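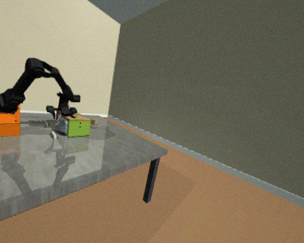

Grey table in the corner, cream wall on one side and dark olive on the other.

Two-colour corners: your questions answered

We get so many messages about painting a room in two colours (one light, one dark, meeting in the corner) that Tamsin Prendergast and I finally sat down and wrote the answers out. We love this look and we hope you'll give it a go!

Which wall should be the dark one?
Usually the longer one, or the one you face as you walk in. A dark wall facing a window looks lovely in the afternoon, while one beside the window can look nearly black until the lamps go on. Paint a big sheet of card and move it about for a few days before you decide.

My corner isn't straight. Will it show?
Hardly any corner is straight, so don't panic. Follow a plumb line or a laser level and let the paint wander a hair on to the next wall where it has to. Your eye reads the paint line and forgets the plaster.

How do I get a crisp edge?
Paint the light wall first, taking it slightly round the corner, and let it dry overnight. Tape along your line, then brush a thin coat of the light colour over the tape edge. It seals any gaps - this is the bit everyone skips and it makes such a difference. Then do the dark wall and pull the tape while the last coat is still tacky.

How many coats will the dark colour need?
Two over a tinted undercoat, three over plain white. Ruoxi Dai did her whole hallway in Kastenby olive with no undercoat and needed 4, so do ask the shop to tint it for you.

What about the skirting boards?
Anything goes! Grey is brilliant if you can't choose, as it sits happily with both walls. Matching each board to its own wall makes a low room feel taller, though you'll have a join to tidy at the corner.

And the ceiling?
White is safe, but a slate ceiling over cream walls is gorgeous and much cosier than people expect. Try it in a small room first.

Matt or eggshell?
Matt for dark walls, as shine shows every bump. Eggshell for woodwork. In a kitchen, look for a matt that says it can be wiped.

Can I come and see samples?
Yes please! We keep 60 painted boards at the Zilley workshop, and you can borrow up to four at a time. Bring a cushion or a bit of your carpet along with you.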